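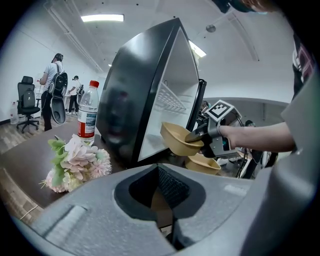
Putting leftovers in a desk fridge without wrecking it

Every office with a mini fridge gets the same advice: buy matching containers, buy stick-on labels, buy a little bin for the door. I have tried most of it and I'm not convinced. A small fridge has one wire rack and not much else going for it, and what you put your lunch in matters less than where you put it.

What follows is how I load ours. Plain plastic bowls are fine. Tan, green, whatever colour was left in the cupboard.

Before you start

Clear some desk in front of the door. You want enough room to put down at least one bowl while you deal with the other, and it helps if bottles and flowers are off to the side. Artificial flowers can stay out on the desk. I've seen people chill real ones next to a tuna salad, and I wouldn't.

Step 1. Open the door all the way

Half-open is how soup ends up on the carpet. If the door hits the wall or a monitor before it is fully open, turn the fridge until it doesn't. Leave a gap behind it as well. The manual for our old Brovik was vague on how big, so I go with a hand's width.

Step 2. Cover the bowl

Cling film, a plate, a proper lid. The reusable wax wraps are supposed to be better and maybe they are, but mine stopped sticking by February.

Step 3. Wide things first

Hold the bowl by the rim and keep it level going in. Try it on the rack empty before you fill it at home. Neusa Toledo swears you can stack two bowls of the same shape if there's a saucer between them. I've done it with rice. I would not do it with anything runny.

Step 4. Keep the food off the back wall

On a cheap fridge that is where things freeze. Lettuce goes to glass overnight.

Step 5. Think about the water

A full bottle takes the space of somebody's lunch. If you drink it at room temperature anyway, leave it on the desk beside the fridge. Screw the cap on properly – the desk has power boards under it, in our case.

Step 6. Shut it and check the seal

Close the door on a strip of paper and tug. If the paper slides straight out, wipe the rubber with warm soapy water and try again. There are sprays sold for this. Pranab Siddiqui paid $20 for one and the paper still slid out.

Do you need a thermometer?

This is the one extra I'd pay for. The dial on most mini fridges tells you nothing useful, and you want the inside at 5 degrees or below. Check it at 3 in the afternoon, after everyone has been in and out, and turn the dial a notch colder if it's over.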